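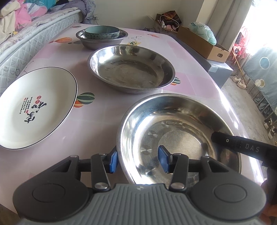
Gripper open at the rim of the big steel bowl, balloon tablecloth and all.

My sister asked me at supper what I do all day now, and I started to answer and then realised I was going to need a second cup of tea. So I promised her I'd write it down.

Most of you know I came up through the dish room at Irnesbridge. Eleven years of trays, racks, steam and that one squeaky cart. We did the washing up for the dining halls and the two seniors' residences, and when I started there were 76 of us across all the shifts. When the company told us in April that it was bringing in Kavden to put robot arms on the sorting line, you can imagine how the lunchroom sounded. Rigoberto Cortés stood up and asked straight out how many of us would be left by winter, and to her credit Dilek Ertürk, our manager, said she didn't know yet.

The arms are sorting plates now, and they do all right with plates. Bowls are harder, especially when one is sitting inside another, and the shiny steel ones are the worst of the lot. So some of us got asked to teach. You hold a gripper in your hand, the same sort of fingers the arm has, with soft blue pads on the ends, and you do ordinary kitchen jobs with it while a camera records. Pick up the bowl, put it down, move the plate over, do it again. We work at ordinary tables in ordinary rooms, because the arms need to see more of the world than our stainless counters (and I must say I've grown very fond of a good loud tablecloth).

It's funny what you learn about your own hands. I have picked up a bowl probably more times than I've said my own name, and I could not have told you how I do it. With the gripper you only get the two pads, so you come at the rim with one on the inside and one on the outside, and then you have to think about where the weight wants to go. Getsemaní Nava is far better at it than I am. She hums while she works and hardly ever bumps anything. I talk to the bowls, I'm afraid.

What has changed for me, mostly, is my back. I used to come home and lie flat on the living room floor before I could think about cooking, and I don't do that anymore. My wrist gets sore instead, and we're allowed a proper stop after every 40 minutes, which I take with great enthusiasm. The pay is a bit better. The hours are steadier too, and I'm home in time to walk the dog while it's still light.

I miss the noise, though, and I miss people. The dish room was hot and it smelled of old soup, but you were never on your own in there. The evening shift used to be a whole crowd and now it's Jacinto Robles and one other fellow minding the arms. He says it's dull. He used to run that line like a hockey bench, shouting at everyone, and we loved him for it. Some of the older ones took the payout, and a few of the younger ones weren't offered anything they wanted, and I don't feel good about that part. I've gone back and forth on whether I'm helping. Some evenings I think yes.

Dilek has promised us a meeting about what comes after the bowls. I'm going to ask for one day a week back at the plant, working alongside the arms, so I can see for myself what they've picked up from us. If they've learned to hum, that was Getsemaní.

Anyway, the tea's gone cold and the dog is at the door. More when I've had the meeting!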